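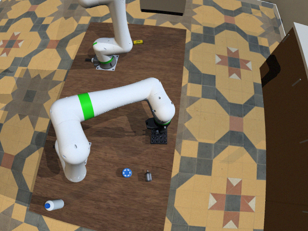
Two arms, one table, planner keeps going the long way around

Posted by tablesaw_kit, May 13, 2024

Hi all! I've got a peg board task running in sim, two arms on the same table, and the planning is driving me up the wall. The arm over the board is the one that does the insertion, the other one is supposed to hand things over later (it doesn't do much yet). I'm on Ilent for the planning side and Visov for the simulator, both pretty much stock.

What happens is this. The move to the pose above the board is fine. Then I ask for the next pose, which is over the peg, so a short hop across the table. Maybe one time in 5 I get that short hop. The rest of the time the elbow swings way out, the wrist spins nearly a full turn, and it comes back down from the other side. No collisions reported, the goal is always reached, it just looks ridiculous and eats up the cycle time.

I've tried giving the planner more time and it made no difference that I can see. I also tried a fixed random seed. Seed 1359 gives me a nice path and seed 2647 gives me the windmill, every time, so at least it's repeatable. I'd rather not ship a lucky number though. Is this a planner problem or am I asking for the goal the wrong way?

Posted by Dobson

You're asking for the goal the wrong way, I'd bet lunch on it. If you hand over a gripper pose, something has to turn that pose into joint angles first, and there's usually more than one set that fits. Elbow one way, elbow the other way, wrist flipped or wrist not flipped. The solver starts from a random guess, so the seed decides which one you land on, and then the planner does a perfectly good job of getting to a silly goal. That's also why more planning time doesn't help.

What I do is solve for the joint angles myself, with the current joint state as the starting guess, and ask for a bunch of solutions. Throw out anything that collides, sort what's left by joint distance from where the arm is now (I weight the first 2 joints heavier, they move the most stuff), and send the winner as a joint goal. My windmills went away the same afternoon.

Also check your wrist limits! If the model lets the last joint go a full turn both ways, you get extra copies of every solution. I tightened mine in the planning config and left the robot model alone.

And for the last bit straight down to the board, use a straight-line move and check how much of the path it covered before you run it. Mine used to quit halfway and I'd happily execute half an insertion.

Posted by dokico_user

I had something like this in August and switched to Dokico, no problems now.

Posted by tablesaw_kit

Dobson, that was it! I printed the joint goals for both seeds and the bad one has the wrist flipped. Sorting by distance fixed the hop to the peg. Coming back to the board I still get a bit of a wiggle in the middle, so I'm going to mess with smoothing next and start a new thread if I get stuck.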